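Lunch room users' meeting, Ulwood building, second floor
20/12/2025
Notes: Zhenhua Ye (typed up fast, shout if wrong)

Present: Ye, two from Vadcombe, three from Lorkgate Print, front desk. Cui sent apologies, end of year stock check.

Started late. Door code again.

1. Last notes
Taken as read. One fix — the fridge clean-out was done by Vadcombe, not Lorkgate. Sorry Vadcombe.

2. Fridge
Labels still not happening. Name and date on everything or it goes. Shelf in the door is for shared milk only. Someone's soup has been in there long enough that we all know it by sight. Owner please remove before the break. Lorkgate asked for a second shelf, as they have the most people. Vadcombe not keen. Left as it is, look again in March.

Freezer drawer sticks. Front desk to report it to the building.

3. Crumbs and the long table
Main item, took most of the meeting.

Complaints from both sides of the hall. Bread crusts left on the table after lunch, bits of old sponge by the sink and on the table, crumbs brushed onto the floor and left there. Ants last March and we don't want that again. Vadcombe said people wipe with a wet sponge and just push it all around, makes paste. General agreement on that.

Agreed way of doing it:
Dry first. Hand brush and dustpan for anything you can see, table as well as floor. Big pieces go in the dustpan too, don't carry them across the room in your hand dropping crumbs. Dustpan tips into the bin. Then a damp cloth, then done.

Lip of the dustpan flat on the table, brush toward it. Lorkgate say half their people hold it tilted and everything goes underneath.

Scraps on the table go in the pink bin. It's wide and shallow so easy to tip into, but it won't hold much. Goes into the big trash at the end of the day, not the next morning.

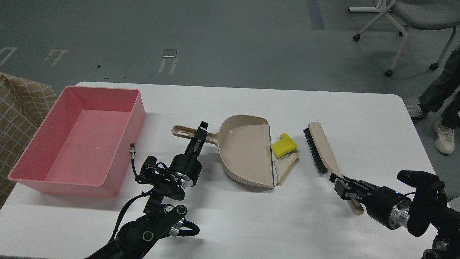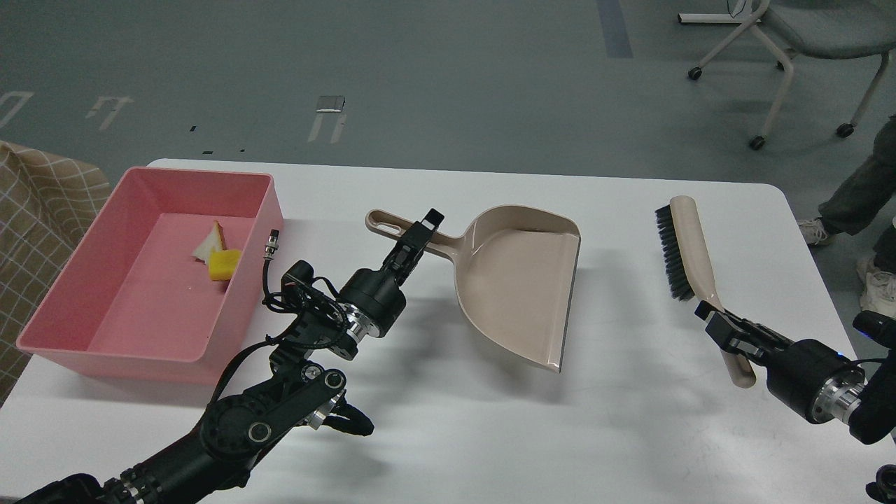
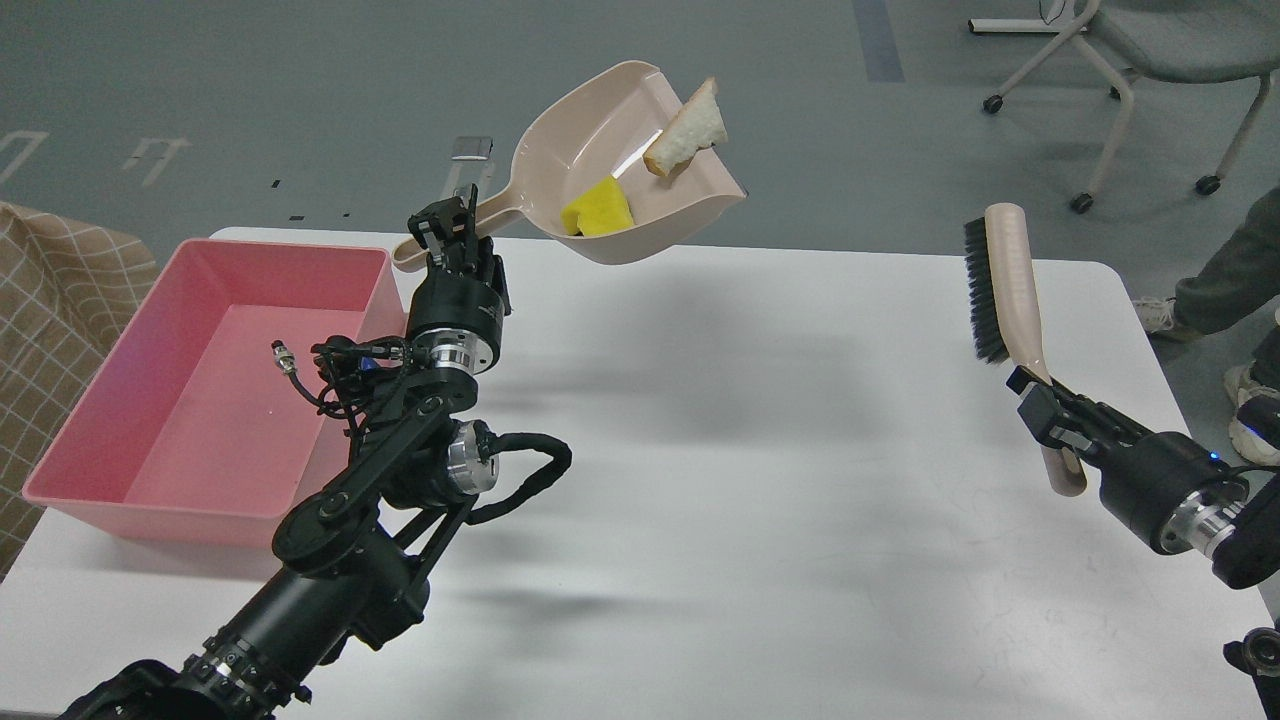

Bread and yellow sponge with the dustpan, hand brush and pink bin, all three.

Can food scraps and old sponge go in the same bin?
For the pink bin, fine, it all ends up in the trash anyway. The compost pail under the sink is food only, so if you want your crusts composted put them straight in there and keep sponge out of it.

Ye asked if we want a separate dustpan for the floor. Long back and forth. Vadcombe in favor, don't like the same brush on the floor and then where people eat. Lorkgate think a second set will just get mixed up with the first. Front desk has a spare set in the closet, gray, never used. Agreed — gray set for the floor, the other one for the table. Marker on both handles so there's no arguing.

Where they live: table set on the hook rail by the window, floor set behind the door. Both have a hole in the handle so no excuse. Brush gets tapped out over the trash before it's hung up, otherwise it sheds on the next person.

Washing: dustpan gets rinsed when it looks like it needs it, end of the week at the latest, and dried before hanging. Not in the same sink as somebodys mug. Use the utility sink.

4. Sponges
People cut them up to make them go further. OK as an idea but the small pieces get everywhere and go in the trash half used. Agreed whole sponges only from now on. Swap every 2 weeks. Old one goes in the trash, don't leave it on the edge of the sink "in case".

Cui had emailed asking for cloths instead. Somebody has to take cloths home and wash them. No offers. Parked.

5. Supplies
Trash liners: buying the case of 1,000 works out cheaper than the small rolls but where do we put it. Front desk closet has room if the old calenders go. Agreed to recycle the calendars and buy the case.

Hand soap low. Dish soap ok. Paper towels ok until after the break.

Kitty stands at 40 dollars. Liners come out of that, rest stays put. Vadcombe still owe for last time, said they'd drop it off with front desk.

6. Rota
Table and floor after lunch, one company per week, 2 people each time so it isn't always the same person stuck with it. Order is Vadcombe, Lorkgate, Cui, front desk, then round again. Cui to be told by email as they weren't here to object. Sheet goes on the fridge.

Swaps are fine, write it on the sheet. Crossing your name out with nothing next to it isn't a swap.

7. AOB
Microwave plate chipped, still turns. Front desk looking for a replacement.
Window blind — cord too short, can anyone reach it? Lorkgate have a step stool.
Radio volume. Discussed. Not settled.
Two chairs went to the print room for a deadline and haven't come back. Lorkgate to look.

To do
Ye — rota sheet, email to Cui, mark the dustpan and brush handles
Front desk — freezer drawer, liners, get the gray set out
Vadcombe — money for kitty, clean sink strainer
Lorkgate — chairs, step stool, talk to their people about the tilting
Whoever owns the soup — soup

Next one in March, same room, date to follow.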